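Food Safety Basics, Session 8
Tue 9 July
Instructor: Seul-gi Seol

Cooling leftovers
Cooked food should go from 135°F to 70°F within 2 hours, then down to 41°F in the next four. Large batches cool slowly – divide them into shallow containers first.

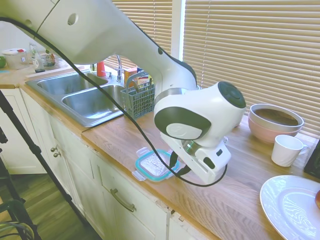 Glass food storage container on a wooden countertop.

Label each container with the contents and the date. Leave lids loose until the food is cold, then close them. Reheat leftovers to 165°F and check the center with a thermometer.

Reading for next week: the handout on thawing, questions 1 to 4.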